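# Session 4 handout: building and using an insertion task board

Shared workshop course, bench automation. Notes by Heino Dzene, revised August 10, 2026.

Read before the session: handout 3 (hand calibration), and the first half of Markos Stefanou's notes on contact and compliance.

## 4.1 Purpose

A task board is a fixed layout of small parts and receiving fixtures. The arm, or pair of arms, must pick a part, carry it and seat it. The board gives us a repeatable job with a clear pass condition, and it can be rebuilt from drawings when parts wear out.

Assembly of this kind splits into two problems. The first is reaching the part with a useful grasp. The second is the last few millimetres, where position error exceeds the clearance and the part has to be guided by contact. Most failures logged in the workshop so far belong to the second problem, and most of the time spent on them went into the first.

## 4.2 Terms

- **Nominal pose**: the position and orientation of a part as drawn on the layout sheet.
- **Clearance**: hole diameter minus peg diameter. Always quote it on the diameter.
- **Lead-in**: a chamfer or radius at the mouth of a hole.
- **Jamming**: the peg stops because the applied force points the wrong way. Changing the force frees it.
- **Wedging**: the peg is held by two-point contact and stays held when the force changes. It has to be withdrawn.

## 4.3 The base sheet

The base is a single sheet, 300 mm on the long side, laid flat on the bench. Draw the outlines for loose parts directly on it. Fixtures go down with double-sided tape for the first two layouts. Do not screw anything to the sheet until the reach check in 4.6 has been passed.

Light sheet on a dark table gives the easiest segmentation. It also makes clear parts hard to find, as they take on the colour of whatever is under them. Keith Fairclough's group painted the ends of theirs. Either method is accepted, but state in the log which one was used.

Avoid gloss finishes. Reflections from the strip lights shift with the arm and were picked up as edges in the February runs.

## 4.4 Printing the parts

Print pegs upright and hole plates flat. Upright pegs are weaker across the layers but come out rounder. Measure each peg at two heights, at right angles, and record all four readings. Reject any peg whose readings differ by more than the planned clearance.

Holes print undersize. Draw them at nominal, print one, measure it, then correct the drawing. Do not file a hole to fit a single peg, or the set stops being interchangeable. The workshop's Veltari printer and the older Druson need separate corrections, kept on the card beside each machine.

Gears need a central peg or boss that the fingers can hold. A gripper closing on the teeth will rotate the part by an unknown amount.

## 4.5 Grasp choice

For upright cylinders, approach from above with the fingers partly closed. Opening the hand fully near a crowded board knocks over neighbouring parts. For a cylinder lying on its side, approach across the axis, lift, and reorient clear of the board before attempting any insertion.

Multi-finger hands settle a thin peg in a different place on each grasp. Estimate the offset after closing and before moving. Pongsak Inthanon's script `offset_check` does this by touching the peg tip to a reference edge. It adds time to each cycle and should be left on until the success rate is stable.
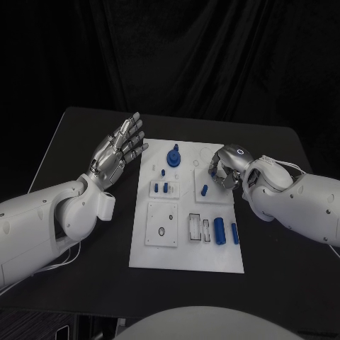 ## 4.6 Reach check

1. Home both arms. Confirm that cables at the wrist and elbow have slack at full extension.
2. Move the first hand to a point above each corner of the sheet in turn. Log joint angles.
3. Repeat with the second hand, first hand parked.
4. Mark the area both hands can reach. Any part needing a handover must start or finish inside it.
5. Run both arms together at reduced speed with the stop button held by a second person.

If any joint comes within 2 degrees of its limit, move the sheet and repeat from step 2.

## 4.7 Insertion routine

Approach to just above the hole, tilt the peg slightly, lower until contact, then bring it upright while pressing lightly. If depth does not increase, run a spiral search with a fixed pitch smaller than the clearance. Stop the search on timeout and withdraw.

Kristine Samonte's baseline log holds 217 attempts using this routine. Use it for comparison, and keep its column order so that the plotting sheet still works.

## 4.8 Work for next session

- Submit one layout drawing, with outlines dimensioned from the lower left corner.
- Record 22 attempts on one peg and one plate. Classify each failure as missed grasp, jamming, wedging or timeout.
- Read the Manalastas connector sheet, pages on strain relief only.

Logs go in the Stista folder under your bench number.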